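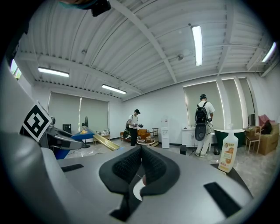 LEEME: Sala Gendeck, guía de uso y ficha de los registros

Versión de julio. Sustituye a la anterior, que estaba en dos archivos y se contradecía sola. Si encuentras algo mal, corrígelo y deja una línea en el registro de cambios del final.

Qué hay en esta carpeta

Fotos de la sala, inventario, hojas de luz, notas de montaje y desmontaje. Todo lo relativo a la sala Gendeck: techo, ventanas, persianas, mesas, material suelto. Lo que no es de la sala va en la carpeta Undolel, no aquí.

leeme.txt: este archivo
inventario.csv: una fila por objeto o grupo de objetos
luz.csv: lecturas de luz, 1387 filas
fotos/: 218 fotos, sin retocar
incidencias.txt: lo roto, lo perdido, lo prestado
plano_viejo.pdf: no usar, le falta una columna. Se guarda por el histórico

La sala en corto

Sala grande, abierta, de oficina o laboratorio según el mes. Techo blanco de chapa ondulada con vigas blancas en diagonal. Fluorescentes rectangulares. Ventanas con persianas enrollables gris claro, en el lado izquierdo y en el derecho. Columna blanca entre dos de las ventanas de la derecha.

Izquierda y derecha siempre mirando desde la entrada. Narendra lo apuntaba al revés en las primeras hojas, están corregidas hasta la fila 300, de ahí en adelante ya venían bien.

Nombres de las zonas

Usar estos y no otros, que luego no hay quien filtre:

zona_azul: la mesa de la tela azul y el suelo de alrededor, bajo la ventana izquierda
zona_columna: de la columna blanca hasta la pared derecha
zona_centro: lo de en medio, sin muebles fijos
zona_fondo: la franja pegada a la pared del fondo

Antes había una zona_paso. Quitada. En las filas viejas se ha cambiado por zona_centro.

Persianas

Bajadas para las lecturas de referencia. Bajadas del todo, hasta el tope. Aun así entra una línea de luz por el lateral en la del fondo a la izquierda, es normal y no se arregla tirando de la cadena. Ya se intentó con cinta y dejó marca.

Por la ventana del extremo izquierdo se ven plantas. En las lecturas de mañana eso mete un tono verdoso en la zona azul, poco, pero está. Anotar en la columna "observ" si se nota.

Las de la derecha suben torcidas si se tira rápido. Despacio y con las dos manos.

No mover las persianas a mitad de una tanda. Si alguien las mueve, cerrar la tanda y abrir otra con número nuevo.

Luces

Las rectangulares del techo van en dos interruptores. El de arriba enciende las del lado de las ventanas de la izquierda, el de abajo las demás. Tardan en coger brillo estable: esperar 40 segundos antes de la primera lectura. Las lecturas tomadas antes tienen "frio" en la columna estado y no entran en las medias.

La larga del centro a la derecha parpadea algún día. Apuntarlo en incidencias.txt con la hora. El cambio de tubo está pedido a Skilura.

Hay una pieza pequeña redonda en una viga, entre las luces. No colgar nada de ahí. Ni un hilo.

La mesa azul

Mesa con tela azul vivo por encima. Es la mesa de preparar, la de clasificar piezas y la de dejar las llaves, por desgracia. La tela se queda puesta. Se sacude fuera, no en la sala. Se lava cuando toca y se vuelve a poner con la costura hacia la pared.

Encima van las piezas amarillas pequeñas. Están en el inventario como grupo, no una por una. Al terminar se quedan sobre la tela, sin amontonar, y lo demás se retira: tazas, cables, papeles.

Si falta alguna pieza mirar primero debajo de la mesa, luego detras del tablón. Casi siempre es una de las dos cosas.

El tablón

Tablón de madera largo, entre amarillo y marrón, que sale en diagonal de detrás de la mesa azul hacia el centro. En el inventario figura como "tablon_largo". Quien lo mueva apunta la posición nueva. Las posiciones se dicen así:

pos_A: en diagonal desde detrás de la mesa azul
pos_B: tumbado contra la pared del fondo
pos_C: fuera de la sala

La mayor parte de las fotos es de pos_A. Las de pos_C llevan una c al final del nombre. Hay tres o cuatro mal nombradas, Luuk las está repasando.

Se mueve entre dos personas. No arrastrar, raya el suelo y además la madera suelta astilla por el canto.

Campos de inventario.csv

id: número, no se reutiliza aunque el objeto se tire
nombre: minúsculas, sin tildes, guion bajo
zona: una de las cuatro de arriba
color: el que se ve a simple vista, sin inventar tonos. "amarillo", no "mostaza"
material: solo si es seguro. Si no, vacío
estado: bien, regular, roto
fijo: si o no
observ: texto libre, corto

El campo material estaba lleno de suposiciones. Se vació entero y se ha rellenado solo lo comprobado a mano. Por eso hay tantos huecos, no es un error de exportación.

Campos de luz.csv

tanda: número correlativo
hora: formato 24 h, sin segundos
zona
persianas: bajadas, subidas, mixto
luces: todas, izquierda, resto, apagadas
lectura: en lux, sin decimales
estado: ok, frio, duda
observ

Separador punto y coma. Codificación UTF-8. Si se abre con la hoja de cálculo y salen las horas como fechas, importar esa columna como texto. Pasa siempre.

Cómo se tomaron las lecturas

Luxómetro Ra, el gris, no el pequeño. Apoyado en horizontal sobre la mesa en zona_azul y sobre el trípode en las otras tres. Tres lecturas seguidas, se apunta la del medio. Quien mide se aparta un paso, que la sombra del brazo cuenta.

Tandas de mañana a las 9:30 y de tarde a las 16:00. Alguna suelta a mediodía, marcada en observ.

Las de tarde en zona_columna salen más bajas de lo que uno esperaría. La columna da sombra. No corregir.

Fotos

Tal como salieron. No recortar, no enderezar, no subir el brillo. Las copias para presentaciones se hacen fuera de esta carpeta.

Nombre: zona, guion bajo, número de tres cifras. Ejemplo: zona_azul_014. Sin fecha en el nombre, va en los metadatos.

Si sale una persona reconocible, la foto no se sube. Si ya está subida, avisar a Luuk y se quita de la carpeta y de la copia.

Montar la sala

Bajar persianas, primero las de la izquierda.
Encender las dos tandas de luz.
Tela azul estirada, sin pliegues en el borde de delante.
Piezas amarillas encima.
Tablón en pos_A salvo que la hoja del día diga otra cosa.
Zona centro despejada. Mochilas fuera, al perchero del pasillo.
Foto general.

Desmontar

Foto general otra vez.
Revisar la mesa y debajo.
Lo prestado, a incidencias.txt con nombre.
Tablón donde estaba.
Persianas a media altura, no arriba del todo, por el sol en la mesa.
Luces apagadas. Las dos llaves.
Cerrar con la llave larga.

Limpieza

El suelo se barre antes de montar, nunca después, que levanta polvo y se queda en la tela. Persianas con plumero seco. Nada de productos con amoniaco, la del fondo ya tiene un cerco.

Las vigas no se tocan desde una silla. Hay escalera en el cuarto de al lado, pedirla.

Problemas conocidos

Las tandas 11 y 12 tienen la misma hora. Una está mal, no se sabe cual. Estado "duda" en las dos.
En inventario.csv hay dos filas para la tela azul, la vieja y la de ahora. La vieja tiene estado "roto" y se deja.
Faltan lecturas de zona_fondo de la primera semana, no había trípode.
Las tildes de observ salen raras en las 300 primeras filas. Se leen igual.
Las fotos de tarde con persianas en "mixto" no son comparables entre sí, cada uno entendía mixto a su manera.

Para qué sirve y para qué no

Sirve para planear el mobiliario, decidir dónde poner mesas nuevas, ver si compensa cambiar los fluorescentes, y saber qué tenemos. Para calcular consumo no vale, no se midió. Tampoco para comparar con otras salas: el luxómetro no está calibrado desde hace tiempo y entre una sala y otra no me fiaría.

Uso interno y de Skilura. Para pasar la carpeta a otros, preguntar antes.

Contacto

Inventario y fotos: Luuk Jansen
Luz y persianas: Narendra Bansal
Llaves: preguntar a cualquiera de los dos, hay dos juegos y uno suele estar en Undolel

Registro de cambios

julio: archivo único, zonas renombradas, fuera zona_paso
julio: material vaciado y rehecho
julio: añadidas las posiciones del tablón
julio: corregidas izquierda y derecha en las hojas de Narendra
pendiente: plano nuevo con la columna
pendiente: renombrar fotos de pos_C
pendiente: decidir que hacemos con las tandas 11 y 12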